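### 3.2 Bins, tabletop and sorting categories

The sorting station used in the study was kept deliberately bare. It consisted of a white table placed against a plain white wall, with open plastic storage bins set out on top. We used this arrangement at both sites, Borkham and Hetbridge, and made no changes to it between September and the end of data collection on 20th November. Earlier pilot work at Borkham had used a shelf with printed labels, and participants spent much of their time reading the labels or turning containers to look for them. Removing the labels left color and position as the only cues to where an item belonged.

Three bins were used in all conditions reported here: one blue, one red and one white. They stood in a loose row, and we did not fix them to the table or mark their positions with tape. Small shifts in position are normal when people put things away at home or in a stockroom, and we wanted the task to allow for them. If a bin moved far enough to touch its neighbor, it was set back before the next trial. The layout with blue on the left, red in the center and white on the right (Figure 3) is called the standard layout in the rest of this paper. The two other layouts are described in Section 3.4.
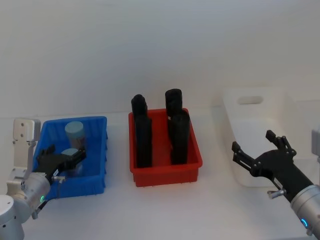 **Figure 3.** Standard layout of the sorting station, with light blue cylinders in the blue bin.

The choice of a white bin needs some comment. In the Herkent sorting task, from which ours is adapted, all containers are strongly colored and stand out from the surface they rest on. Household and office storage is often much less distinct. White containers on white shelving are common, and in our pilot interviews people described overlooking them even when they knew where they were. We therefore kept one container close in color to its surroundings – a low-contrast target beside two high-contrast ones – and treated contrast as a factor in the analysis. Lighting was left at the normal room setting, and no lamp was directed at the table.

Items were assigned to bins by a fixed rule. Light blue items went in the blue bin, items in any warm color went in the red bin, and everything else went in the white bin. The rule was read aloud once and was not repeated unless a participant asked. We chose light blue for the first category because it matches the blue bin in hue but is clearly paler. An exact match would have made the first category easier than the others, and pilot participants hesitated very little over the paler shade once they had placed the first item.

Item shape was also controlled. Cylinders with flat tops were preferred over balls or irregular objects because they can be stood upright and tend to stay where they are put. A ball placed in a shallow bin will often roll to a corner, and it is then hard to say afterward whether the final arrangement was intended. With an upright cylinder, the resting position is a reasonable record of placement. Items found lying on their side were scored as placed but not arranged.

### 3.3 Procedure and scoring

Each session comprised 15 trials, and 11 sessions were run. One trial was stopped early and two were lost to a recording fault, but the fault affected only the timing data, so both of those trials were kept for placement scoring. The stopped trial was repeated at the end of its session. Sessions were limited to 600 seconds of sorting time, not counting the resets between trials.

Two outcomes were scored. The first was bin choice, marked correct or incorrect under the rule above. The second was arrangement, which recorded whether items within a bin were upright and whether later items were set beside, in front of or behind earlier ones. Front-to-back placement is common in shallow trays with open tops, where the rear position can be filled first without reaching over anything. Coding followed the scheme of Kazmi, with one change: we dropped the "stacked" category, which did not occur in the pilot.

Nattawut Kamolrat coded all sessions, and a second coder worked separately on those from Hetbridge. Disagreements were mostly over arrangement and concerned items leaning against the side of a bin. These were settled by discussion, and a leaning item was counted as upright if its base was in contact with the bin floor. Bin choice gave little trouble in coding – the categories are plain, and an item is either inside a bin or it is not. Items left on the tabletop at the end of a trial were recorded separately and are reported in Section 4.1.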